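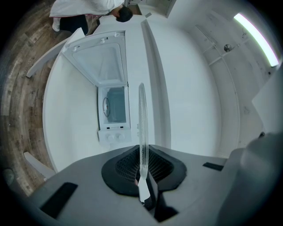 Can you still reheat day-old rice without it going like gravel? A spoonful of water over the top, a loose lid, and short bursts with a stir between does it for me.

On 17 Sep 2024, Yaowalak Noiphan wrote:
> Does anyone bother with jasmine for the Tanstead supper, or is it
> all basmati now? I've got 175 people down and I'm scared of mush.

Jasmine, every time! I cooked it for the January supper (the one where the Trindik hall lost its heating) and people came back for seconds. Rinse it twice, go a little light on the water, and spread it out on trays the minute it's done so it stops steaming itself. I'd get the big sacks from Yimyam, they keep fine in a dry cupboard.
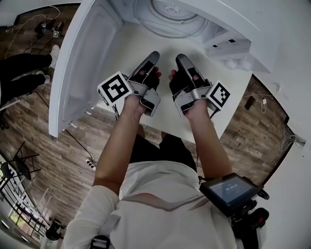 White microwave, door open.

Leftovers go in the fridge quickly, in shallow tubs, and I only ever reheat them once. Oh, and can whoever has my long paddle please bring it along? I've been stirring with a soup ladle since winter.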